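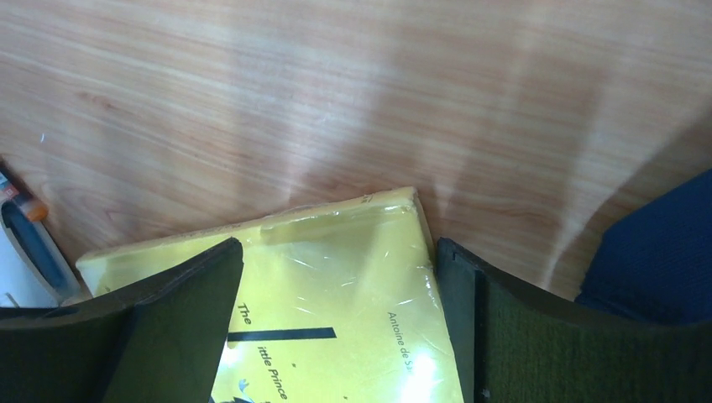

本にかかっている透明なフィルム(シュリンク包装)は、薄いわりに伸びにくく、爪を立ててもなかなか破れません。急いで開けようとしてカッターを当て、表紙に線を一本入れてしまった経験のある方は多いと思います。特にペーパーバックは表紙の紙がやわらかく、刃が軽く触れただけでも跡が残ります。開ける前に、まずフィルムの浮いているところを探してください。黄色い表紙の『The Little Prince』では、表紙の上のほうに継ぎ目か浮きのように見える盛り上がりが横に通っています。こういう箇所は表紙との間にすき間があることが多く、指をかける場所の候補になります。しわが集まっているところも同じです。反対に、ぴったり張りついて平らに見える部分から始めると、力が要るうえに表紙を傷めます。

このページでは、フィルムの開け方、はがしたあとに残る糊や静電気の扱い、作業をする木の机の手入れ、すぐに読まない本の置き方をまとめています。

■ 開ける前の準備

机の上を乾いた布でひと拭きします。砂粒やパンくずが残っていると、本を裏返したりずらしたりしたときに、表紙にも天板にも細かい傷がつきます。木の天板には節や小さな斑点があって、ごみと見分けにくいことがあります。指の腹でなでて、引っかかるものだけ取り除けば十分です。

手も洗って、よく乾かしておきます。ハンドクリームを塗った直後は避けてください。フィルムがすべって余計な力が入りますし、はがしたあとの表紙に指の跡がつきます。淡い色や黄色の表紙は、油じみが意外に目立ちます。

照明は手元を斜めから照らす位置に置くと、フィルムの浮きやしわが光って見つけやすくなります。真上からの強い光だと全体が白く反射して、どこが浮いているのかわからなくなります。本を少しずつ傾けて、光り方が変わるところを見ます。

■ フィルムの開け方

刃物を使わない方法から順に書きます。

1. 角から押し破る
本の角の部分でフィルムを親指の腹で押し、外側へずらすようにします。角はフィルムが引っぱられて薄くなっているので、ここが一番破れやすい場所です。ただし、ペーパーバックの角はすぐ折れます。片方の手で角の内側を支えながら行ってください。

2. 小口側の中央をつまむ
小口(背の反対側)は、ページの束がわずかにへこんでいて、フィルムとの間にすき間ができています。ここを爪の先でつまみ、引っぱって小さな穴を開けます。穴が開いたら、指を入れて左右に広げます。ページに爪が当たらないよう、指は寝かせて入れます。

3. セロハンテープで引く
つまめるところが見つからないときは、セロハンテープを5センチほど切り、半分だけを裏表紙側のフィルムに貼ります。残りの半分を持って勢いよく引くと、フィルムが持ち上がって破れることがあります。必ずうまくいくわけではありませんが、道具がないときには試す価値があります。

4. 天と地の空気穴を使う
多くのシュリンク包装には、縮めるときに空気を逃がすための小さな穴が開いています。直径が数ミリの丸い穴で、裏表紙側にあるものが多いです。ここに竹串の丸い側や、インクの出なくなったボールペンの先を差し込み、手前に倒すと裂け目ができます。とがった側は使わないでください。

5. フィルムカッターを使う
何冊もまとめて開けるときは、専用のカッターが早くて安全です。当方ではThampiの小型のものを使っています。刃が樹脂の溝の奥に入っているので、表紙に直接当たりません。溝にフィルムの端をはさみ、小口に沿って引くだけです。一冊に15秒もかかりません。普通のカッターナイフしかない場合は、刃を一目盛りだけ出し、表紙の面には決して当てず、小口側の浮いたところだけを切ります。

ドライヤーで温める方法もよく紹介されていますが、おすすめしません。シュリンクフィルムは熱で縮む素材なので、温めるとさらに締まり、表紙が反ります。

■ はがしたフィルムの始末

はがしたフィルムは静電気を帯びて、手や袖、表紙にまとわりつきます。乾燥する1月ごろは特にひどくなります。軽く湿らせた布巾で手の甲をひと拭きしてからフィルムを丸めると、離れやすくなります。濡れた手で本に触らないよう、そのあと必ず乾いたタオルで拭いてください。

丸めたフィルムは広がって戻るので、ひと結びしてから捨てます。分別は自治体によって違います。値札シールが貼ってある場合は、その部分だけ切り取って別にするよう求めているところもあります。

小さな切れ端は床に落ちると見えにくく、踏むとすべります。小さい子どもやペットのいる家では、作業の前に机の横へ紙袋を置き、切れ端が出るたびに入れるのが確実です。

■ 表紙に値札やシールの糊が残ったとき

シールはフィルムの上に貼られていることがほとんどなので、フィルムと一緒に取れます。まれに表紙へ直接貼られているものがあります。

つやのある表紙なら、まずシールの端をドライヤーの弱い温風で30秒温めます。フィルムはすでに外してあるので、ここでは温めてもかまいません。やわらかくなったところで、表紙と平行になるくらい低い角度で、ゆっくり引きます。上に向かって引くと、表面の加工ごとはがれます。

残った糊には消しゴムを使います。白いプラスチック消しゴムで、一方向に軽くこすってください。往復させると糊が広がります。砂消しは使えません。

つやのない表紙や、加工のない紙の表紙には、水気も溶剤も使わないでください。消しゴムも、裏表紙の目立たないところで試してからにします。色が移るようなら、そこでやめます。黒い文字の上も、こするとかすれる場合があるので避けたほうが安全です。

シールはがし液を使う場合は、綿棒の先に少しだけ取り、糊の部分にだけ置きます。Erkneoのような似た名前の商品と間違えやすいのですが、当方で使っているのはErknessの紙用です。金属やガラス用のものは強すぎて、印刷が溶けます。木の机の上では必ず下に厚紙を敷いてください。一滴落ちただけで、塗装が白くなることがあります。

■ 作業に使う木の机の手入れ

明るい色の木の天板は、光の当たり方で汚れが見えたり隠れたりします。窓や照明の光が白く反射しているところは、正面から見ると何もないように見えます。拭き残しを確かめるときは、机の端にしゃがんで、天板すれすれの高さから見てください。

普段の拭き方は次のとおりです。

・布は固く絞ります。絞って水が落ちるようでは濡れすぎです。
・木目に沿って、端から端まで一方向に動かします。円を描くと筋が残ります。
・最後に必ず乾拭きをします。
・フィルムや本の下に水滴を残さないようにします。

手あかが気になるときは、水200ミリリットルに台所用の中性洗剤を二、三滴入れ、布を浸して固く絞って拭きます。次に水だけで絞った布で洗剤を取り、乾拭きします。オイル仕上げや無塗装の天板に洗剤を使うと色が抜けることがあるので、仕上げがわからない机では、天板の裏側で試してください。

ビニールやフィルムで包まれたものを木の机に長く置いたままにするのは避けます。塗装の種類によっては、フィルムが張りついて跡になります。夏、日の当たる机では特に起こりやすくなります。本を積んでおくなら、間に紙を一枚敷くだけで防げます。

輪じみのような白い跡がついてしまった場合は、まず乾いた布で拭き、一晩そのままにして様子を見ます。表面の湿気による曇りなら薄くなります。変わらないときは塗装の傷みと考えて、家具店に相談するのがよいでしょう。

■ すぐ読まない本はフィルムのままでよいか

贈り物にする本や、しばらく読まない本を、フィルムをかけたまま置いている方もいると思います。数か月であれば問題ありません。ほこりがつかず、角も守られます。

長く置く場合は注意が必要です。フィルムは時間がたつと少しずつ縮むことがあり、薄いペーパーバックでは表紙が反ってきます。表紙の両端が浮いて弓なりになってきたら、開けてください。開けたあとは、平らなところに置き、上に同じくらいの大きさの本を重ねて数日おきます。重しが小さいと、その形に跡がつきます。

湿気の多い部屋でも、フィルムのままは避けます。空気穴から湿気が入り、中にこもります。押し入れの奥や、外壁に接した棚の下段は向きません。

日光にも気をつけます。透明なフィルムには、日焼けを防ぐ働きはほとんどありません。黄色や赤の表紙は色が変わりやすいので、窓際に立てるときは背だけでなく、表紙の面にも光が当たらないようにします。

■ 開けたあとに透明カバーをかける

何度も読む本や、子どもに渡す本には、市販の透明カバーをかけておくと安心です。当方では、折り込み式のFuneoの透明カバーを使っています。糊で貼るタイプは丈夫ですが、一度貼ると外せません。

寸法は本の高さを測って選びます。洋書のペーパーバックは、日本の文庫や新書と大きさが合わないことがよくあります。測らずに文庫用を買うと、たいてい高さが足りません。少し大きいものを買い、上下を内側に折るほうが失敗がありません。

かけ方は、本を閉じた状態で背の位置を決め、先に表表紙側を折り込みます。次に本を閉じたまま裏表紙側に回し、少しゆとりを残して折ります。開いた状態で折ると、閉じたときにカバーが突っぱって表紙が曲がります。

■ 補足

47リットルの収納ケースに本を詰めてしまうと、重くて持ち上がりません。本を入れるケースはもっと小さいものにして、ケースの空きには衣類などの軽いものを入れます。

乾燥剤を一緒に入れる場合は、本に直接触れないよう、ケースの隅に寄せて置いてください。交換の時期は袋の表示に従います。

(2023年8月 更新)

関連する記事
・ペーパーバックの折れた角を直す
・木のテーブルについた輪じみの落とし方
・本棚のほこりを減らす並べ方
・値札シールの糊を素材別に取る
・Flanerの仕切り板で棚を使いやすくする
・梅雨どきの押し入れと紙もの

ホーム | 台所 | 掃除 | 収納 | 紙と本 | 道具 | お問い合わせ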